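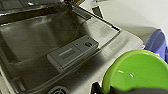
`HARDWARE + DATA` / dish loading

# clellden-dishes

Wrist camera recordings and arm settings from a home-built arm that loads a dishwasher. The arm was put together in a shared workshop in Wistham and then moved to a kitchen, where all of the recording was done. One kitchen, one dishwasher, one arm.

The arm is called Clellden. The teleop software it runs on is Urnosard, which is in a separate repo. You don't need Urnosard to read the data. You do need it to replay episodes on hardware.

Maintainer: Nikola Golob

## What's in the repo

```
arm/ printed part files, wiring notes, joint limits
camera/ wrist mount, lens calibration
episodes/ recordings, one folder each
scripts/ reader, trimmer, plotter
splits/ train and held-out lists
```

There are 93 episodes. 5 of them are held out for testing and listed in `splits/heldout.txt`. Please don't train on those if you plan to compare numbers with anyone.

Each episode folder has:

| File | Contents |
|---|---|
| `wrist.mp4` | wrist camera video, 25 frames per second |
| `joints.csv` | commanded and measured joint angles |
| `grip.csv` | gripper opening and motor current |
| `note.txt` | one line, typed by the operator after the run |

The longest episode has 1873 frames. Most are much shorter. If you pad to a fixed length you will waste a lot of memory on that one, so the reader has a `--max-frames` option.

## The task

The arm starts with a dish already in the gripper and moves it over the open door toward the rack. Picking the dish up from the counter is not part of the recording. We tried it that way first and spent the whole time recording failed picks.

Dishes are plastic. The bright green plate shows up often. Glass and ceramic were left out on purpose, and the grip force limits in `arm/limits.yaml` have not been tested with either.

## Arm and gripper

The gripper is black, with two driven fingers. The finger pads are a printed part (`arm/pad_v3.stl`). Versions 1 and 2 are in the folder too but the plates slid in both.

The elbow joint uses a Dimitriou gearbox we had on the shelf. It has some play in it. You can see this in `joints.csv` as a small gap between commanded and measured angle whenever the joint changes direction. It was not corrected in the data. If you want to correct it yourself, `scripts/backlash.py` will fit an offset per direction, but check the plots before trusting it.

Power supply and motor drivers sit on a board behind the base. Keep them well away from the sink side. The wiring notes have a drawing.

## Camera

The camera rides at the wrist and looks past the fingers. Part of the gripper is in view and so is whatever it's holding, so a big plate blocks a good part of the picture. On some approaches the plate takes up the lower right and the detergent dispenser on the inside of the door is the best landmark left.

Exposure is on auto. The inner door is brushed steel and the wall behind it is white, so expect blown-out spots near the hinge and shadows across the middle of the door in the same clip. We tried fixed exposure in July and lost the darker half of the door, so it went back to auto.

Calibration was done once. The mount was taken off and put back on after that, and the calibration was not repeated. For anything that depends on exact geometry, redo it with your own mount.

## Reading an episode

```
pip install -r requirements.txt
python scripts/read.py episodes/012 --plot
```

Video and CSV rows are matched by timestamp. The clocks come from the same machine. Rows in `grip.csv` start a little before the video and the reader drops them. Use `--keep-lead` if you want them.

## Known problems

- `note.txt` has typos and is sometimes blank.
- Camera cable tugs on the wrist at full extension. Shows up as a jerk in the video.
- Gripper current reads too high on a cold start.
- Door angle was not measured or fixed. It varies between sessions.
- No depth and no second camera.

## Not suitable for

Running on an arm without its own force limit. The recorded motions pass close to the door.

## To do

- repeat camera calibration
- strain relief on the camera cable
- bowls
- fill in blank notes where the video makes it clear what happened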